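Irkum Bin Liners – read me first

What this is

Notes and records on changing the liner in small lidded household bins, put together at Ernthorpe. There are 1457 entries. Each one covers a single liner change, or an attempt at one, and gives the bin, the bag, how the bag was fitted and what the person doing it thought of the result.

Why it exists

Bag makers say a drawstring liner "fits most bins". I have never believed it, and I wanted the failures written down somewhere other than my own kitchen. Whether this set proves anything is another matter. It was gathered in August from people who already had opinions about bin bags, me included.

Fields

bin_shape: round, square, or rounded rectangle
lid: none, lift-off, hinged, push-button
liner_fold: inside, over the rim, over the outside
band_position: where the drawstring ended up
slack: none, some, a lot
remark: free text, often grumpy

Known problems

"Slack" is close to useless. One person's "some" is another's "a lot", and we never settled it. Almost 300 entries leave it blank, which may be the better answer.

The bag sizes come off the packet. I measured a few Trerna liners myself and stopped trusting the packet, but the numbers are left as printed – correct them at your own risk.

The 320 push-button entries lean heavily towards tidy kitchens. Don't use them to say that push-button bins stay cleaner.

Nothing was recorded about smell. People asked. I couldn't think of a way to write it down that two households would agree on.

Changes

8 October 2026: merged the Sadowski entries, dropped duplicates, renamed "overhang" to liner_fold.

Contact

Arsalan Ghumman. Send corrections with the entry number, please.

Fold type "over the outside", drawstring band below the lid:
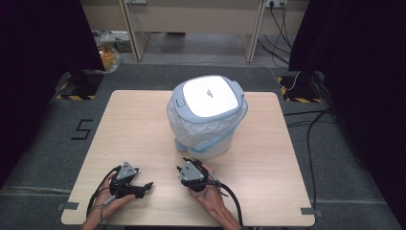
Melaniia Prokopenko: I'd split that fold type in two. A bag pulled down evenly and a bag bunched up on both sides are different jobs to take off when it's full, and at the moment they get the same label.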